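周末收拾大桌子,我的十五分钟办法

2018年11月

先说好,我是真的喜欢收拾桌子!尤其是那种大家共用的大桌子,开会、拆礼物、喝饮料、看书全在上面,几天下来就堆得像个小集市。以前我一收就是90分钟,收完人也瘫了。后来Zodwa Naidoo教了我一个顺序,再加上自己瞎琢磨的几招,现在定个15分钟的闹钟,基本够用。

## 先收会洒的

不管桌上多乱,第一轮只看饮料和杯子。纸怕水,书更怕水,甜饮料洒在木头桌面上还会发黏,招蚂蚁(我们Wosadness这边十一月还有蚂蚁,别不信)。没喝完的瓶子拧紧盖子,立着放进托盘,统一端走。杯子也跟着走,里面插着的笔、小棍子先拔出来。 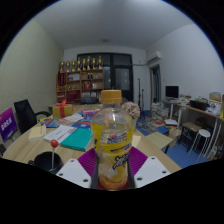

瓶子的去处我分两种:还要喝的写上名字进冰箱,不要的倒空、冲一下、压扁。冲的时候别用太热的水,薄塑料瓶一烫就变形,拿着滑手。像这种橙黄色盖子的透明瓶,后面紧挨着就是书和散开的印刷纸,我一定第一个拿走,再去管那个插着棒棒糖的黑杯子。棒棒糖要是拆过了,找张糯米纸或者油纸裹一下,千万别直接搁在书上,糖粘住封面撕都撕不下来!

## 书和纸,按大小叠

很多人爱按内容分,收着收着就坐下看起来了(说的就是我)。改成按大小:最大的垫底,小册子放上面,书脊朝同一边。散纸另起一摞,用一个硬纸夹夹住,回头再看要不要留。

- 书页折了角的,翻平以后压在最下面过一夜。
- 铜版纸的册子别用橡皮筋捆,边上会勒出印子,换成宽纸条绕一圈。
- 封面有灰,用干的软布擦,顺着一个方向。

我有个朋友叫Tahsin Nanayakkara,他家的说明书和宣传册攒了将近100本,就靠这个办法从柜子里解放出一整层。我去看的时候羡慕坏了。

## 盒子和小东西

盒子最占地方,可又最容易收得漂亮。高的靠后,矮的靠前,包装鲜艳的放一块儿,看着就高兴。小盒子可以套进大盒子里,但外面一定贴个纸条写清楚,不然下次找东西等于重新拆一遍。 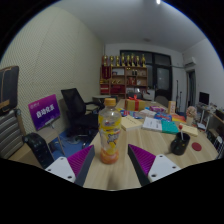

礼盒的丝带我从来舍不得扔。蝴蝶结压扁了也有救:往圈里塞一小团薄纸,放一晚上,第二天又鼓起来了;缎面的还可以隔着布低温熨一下带尾。金色盒子配红丝带这种最经放,收的时候上面别压东西,旁边那些纸盒可以排成一排,棕黄色的高盒子立在边上当"书挡"正合适。小盆花留在桌上就好,粉粉的一盆,收完桌子正需要这么一点颜色。杯垫也留着,红色的圆杯垫多显眼,下一个端饮料来的人一眼就知道杯子往哪儿放。

## 最后擦桌面

浅色木纹的桌面特别显脏,也特别好擦,擦完那一下真的太满足了。

1. 用干布或者小刷子把碎屑扫到一处,弧形桌边最容易藏糖渣。
2. 微湿的布顺着木纹擦一遍。有黏的地方,温水加一滴洗洁精,敷一会儿再擦。
3. 马上用干布收水。接缝和边角别忘了。

布我用的是Pakby的细纤维布,旧棉T恤剪开也一样好使。桌边的椅子顺手推进去,网面椅背用软毛刷刷两下,灰就出来了;坐垫底下也摸一摸,我摸出过三支笔和一颗糖。

要是家里或者办公室有好几个人用同一张桌子,建议在旁边放个浅筐,谁的东西没认领就先进筐,21天没人要再处理。我们那个筐上周收了一把伞、两本书,还有半包饼干。饼干当天就处理掉了,挺好吃的。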